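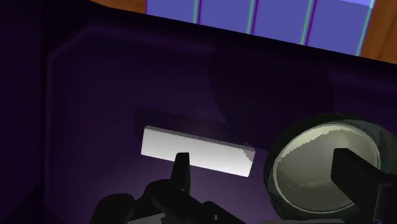 White block and round bowl, simulator view, Anham team's pickup task.

Visit notes, Ellwood student robotics open day, Tue 25 July

Got there late, parking at Ellwood is hopeless. Missed the welcome talk. Straight upstairs to the sim room — no real hardware up there at all, just screens and a lot of cables on the floor.

Four schools on the program but only had time for two. Anham first. Their project is called Jostarine, household pickup done completely in simulation. Student drives the arm from a keyboard, saves the run, does it again. Target is 100 saved runs per task by the end of term. They were at 41 when I walked in. Brodie Paewai runs the club and was pretty relaxed about that, says the first 3 weeks went on getting the fingers to close without knocking everything sideways.

Watched one kid do five tries in a row on the white block. Small thing, flat, harder than it sounds. Lots of muttering. The shadows throw people off, you think you are lower then you are. She switches between two views to judge height, which I liked, our lot only ever use one.
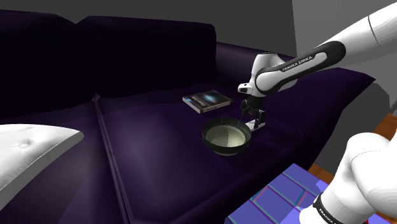

The sofa is the part I'd copy. Most beginner setups stick to a plain table, and Anham wanted something more like a living room, with a bowl and a flat case on the seat and the Franka arm coming in from the side. Brodie said the tight space by the armrest causes most of the restarts. Beleivable.

Asked about cost. Club fee is 125 a year, computers belong to the school. Software side they would not get into, queue behind me by then.

Celville next door — line follower stuff, fine, younger group. Stayed ten minutes. Sandwiches gone.

To do: email Brodie for the task list, ask if our seniors can sit in on a session. Next open day is in March, go early and park on the street.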